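**Calov demonstration group, regular meeting**
Mar 15, 2025, in the upstairs room at Flallow

Everyone was thanked for coming, and a good part of the first ten minutes went to the new coffee machine, which the group likes very much. The minutes of the last meeting were accepted with one small fix (the recording folder is on the Primau drive, and the old one should please be left alone now).

**1. Where we are with recordings**

We have 2000 demonstrations saved for the desktop computer job and would like to reach 2200 before the May visit. Of the latest batch, 58 were set aside for a second look, mostly for long pauses in the middle where the operator was thinking. It was agreed, after quite a friendly back and forth, that a short pause is fine and even useful, but that anyone who loses their place should stop, save nothing, and begin again.

**2. Hand guiding or remote control**

This took up most of the meeting, as it usually does! Those who guide the arm by hand said again how much easier it is to feel when a part is seated. Those who drive from the Dursun station pointed out that their hands stay out of the camera view, and that two arms are a lot to push around at once. We settled on remote control for the full runs, with hand guiding kept for teaching the starting positions.

**3. The work table** 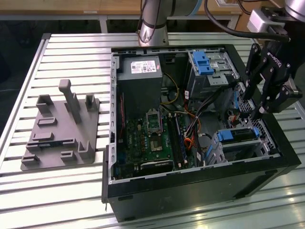
*Calov*

The tower stays on its side with the side panel off, and the fixture plate stays to the left of it. There was a request to practice the approach to the blue drive latch slowly before recording, coming down with the gripper from above and keeping well clear of the wires looping through the middle of the case. The empty CPU socket has its bracket raised, so please take extra care when passing over that end of the board. We talked for a while about whether memory should come before drives, and left it with drives first for now.

**4. To do before next time**

- Second look at the batch that was set aside
- Write up the starting positions for both arms
- Ask Flallow for the room for 2 extra afternoons

Next meeting in the same room, with cake promised.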